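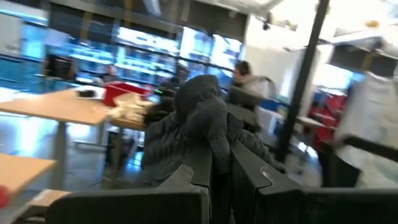 Minutes of the Jollham Allotment and Garden Society, September meeting

The meeting opened at 7:10 p.m., a little later than planned, as several people were still admiring the squashes on the side table and it seemed a shame to hurry them. Inna Stelmakh was in the chair. She welcomed everyone back after the summer and gave a particular hello to the two new plot holders from the Nistel Road end, who have already done wonders with what was (let us be kind) mostly bindweed.

Apologies were received from the Banberg Lane plots, who were all at a wedding.

Minutes of the last meeting. Agreed, with one correction. The hose left running in July was on the lower path and not the upper path, and the upper path would like this known.

Water. There was a long and good-humored talk about the tanks. The lower tank has been slow to fill since the dry spell and the float valve is sticking again. Inna had asked for a price to replace the valve and the length of pipe behind it, and the quote came to $673, which drew a bit of a whistle from the back. After some discussion it was agreed to go ahead, on the grounds that we have now mended the old one so many times there is very little of it left. The work will be done once the water is turned off for winter. Until then, please fill cans from the upper tank if you can manage the walk, and do close the lid afterward.

Compost. The shared bays are full. People have been very generous with their grass clippings, perhaps too generous, and the middle bay has gone slimy and smells it. Anyone with cardboard, straw or dry leaves is warmly invited to bring them along. No cooked food, please, and no more rhubarb crowns, as they are growing.

Seed swap. Last year's swap was such a happy afternoon that everyone wanted another. It was felt that envelopes should have the name of the variety and the year written on them this time, since "beans, nice ones" did cause some trouble in the spring. The climbing bean from Tovar did beautifully for all who tried it, and there should be plenty of seed to go round. Tea and cake as before.

Paths and hedges. The hawthorn by the gate needs cutting back before somebody loses a hat. A work morning will be held in October, starting at 9:30, with soup at the end of it. Bring gloves and loppers if you have them.

Rents. These stay as they are for the coming year, to general approval.

Any other business. A question was asked about keeping hens. This will need a proper look at the lease, and Inna will read it through and report back. Thanks were given for the plum jam, which had all gone by the time we reached this item.

The meeting closed at 8:45 p.m. Next meeting in November, same room.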